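Fall walk-through, Govholm building, ground floor and basement
November 2024

Okay, so I finally got all the way around with the clipboard! Last time I skipped the boiler corridor (I ran out of daylight and the light switch down there was being weird), so this one is the full list. Same system as before: OK means leave it alone, FIX means I want it done before the heating season gets going, and WATCH means I'm going to look at it again and probably nag you.

1. Front entrance and steps – OK
Handrail is solid, I leaned my whole weight on it. The non-slip strips we put down in September are holding up great, even on the bottom step where everybody drags their feet. Please keep the salt bucket on the left side. I keep finding it on the right, where the door hits it.

2. Exit signs – FIX (one)
All lit except the one by the Skirngate side door. It flickers, goes off, comes back on. I changed the bulb and it did the same thing, so I think it's the fitting. I've written it up for the electrician.

3. Emergency lights – OK
Held the test button for the full time on each one. My thumb hurts. The one outside the restroom is a bit dim compared with the others but it stayed on.

4. Fire extinguishers – WATCH
Tags are all current, pins are in, needles are in the green. But the one in the kitchen had three coats and a tote bag hanging off it! I moved them. If you are missing a gray tote bag with a thermos in it, it's on the shelf by the mailboxes.

5. Fire doors – FIX
The door to the stairwell is being propped open again, this time with a folded-up Jarkthorpe catalog. I know it's a pain when you're carrying boxes, I carry boxes too. The closer on that door is also slamming at the end of its swing, which I guess is why people prop it. I'll adjust the screw and see if a gentler door makes everyone happier.

6. Extension cords and power strips – FIX
Found one power strip plugged into another power strip under the long desk. Nope! I pulled it out and left a note. The space heater in the back office was plugged into an extension cord too, and that one really does need to go straight into the wall. Everything else was fine, and I liked how somebody has labeled the plugs with masking tape.
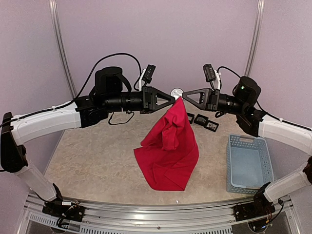 Two robot arms holding a red cloth

7. Floors and walkways – WATCH
The loose carpet tile by the copier is still loose. I stuck it down with double-sided tape and it will last maybe a month. The hallway behind the storeroom is nice and clear now, thank you to whoever broke down all that cardboard.

8. Storage shelves – FIX
The tall Honkanen unit in the storeroom isn't anchored to the wall. It wobbles if you pull on the third shelf, and of course the heavy paper is all on top. I've ordered brackets. Until they're in, please put heavy stuff down low and don't climb on it – there's a step stool right there behind the door.

9. First aid kit – FIX
Low on the medium bandages, totally out of the burn gel, and the scissors have wandered off again. I restocked the bandages from a box of 100, so we should be good on those for ages. Burn gel is on the list. If you borrow the scissors, bring them back, please!

10. Kitchen – OK
Fridge is cold, the seal is good, and the microwave got a cleaning. The hot tap came out at 131 degrees on my little thermometer, which feels too hot for hand washing to me. I've asked about turning that tap down and put a sticker over it for now.

11. Boiler corridor – WATCH
The light switch works if you press the top half. Some dust on the vents, no smell, no drips. The carbon monoxide alarm chirped when I tested it and then went quiet like it should. Somebody has been storing paint cans down there and they need to move to the outside shed.

Still to do: brackets, burn gel, exit sign, door closer, paint cans. I'll go around again once the electrician has been, and I'll cross things off on the copy by the mailboxes. If you spot something I missed, write it at the bottom in pen. Pencil rubs off on that board.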